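Week 5: Sorting and storing small stock

Reading: chapter 2 of the course pack, plus the Doltidbridge case sheet.

This week is about the stock that gets the least care in most stores: clips, offcuts, short lengths of wire, odd fasteners. Each item is worth very little, so it rarely gets its own line in the records. The cost is in the time people spend looking for it.

Terms you need
Fixed location: an item has one place and is always kept there.
Random location: an item goes wherever there is room, and the record says where.
Mixed bin: two or more items share one container. Allowed only if a person can tell them apart at a glance.

The Doltidbridge case
The store held 816 lines of small stock, and 70 of them made up most of the picks. Staff had put everything in alphabetical order, so the busy lines were spread over the whole room. After the change, the 70 busy lines were moved to the shelves nearest the counter and the rest stayed where they were. No new shelving was bought. Note that the labels were redone before any stock was moved. Trerkberg did it the other way around and had to recount two aisles.

Color coding
Color works well for a small number of groups. Past 5 or 6 colors people begin to mix them up, and some staff will not see the difference between red and green. Always put a word or a number on the bin as well.

Loose wire and a set of colored bins:

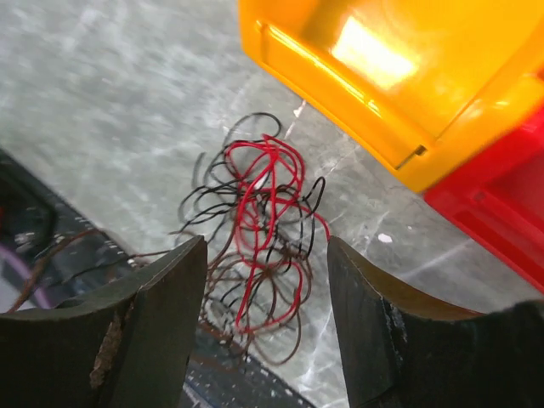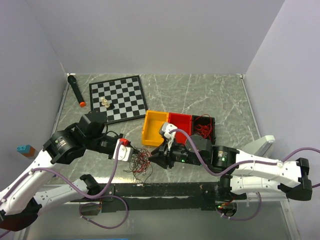
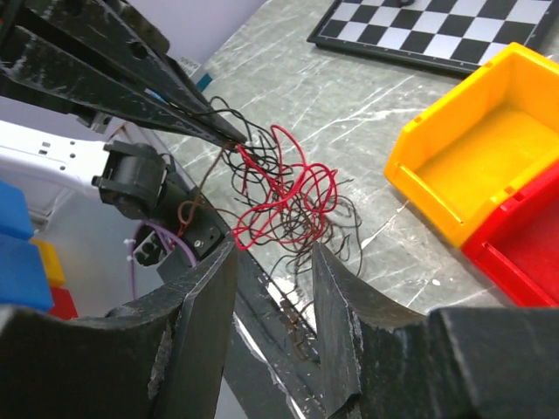

Wire, cord and chain are hard to count, so most stores record them by weight or by length. Pick one and stay with it. If the record is in feet and the scale reads in ounces, somebody has to convert, and errors get in at that step. Sutanto's method (handout 4) uses a weighed sample length for each type.

For next class
Choose a drawer or cupboard at home or at work. List what is in it, mark the items used in the past month, and draw a new layout. One page is enough. Bring the Tovine worksheet with the first 2 columns filled in.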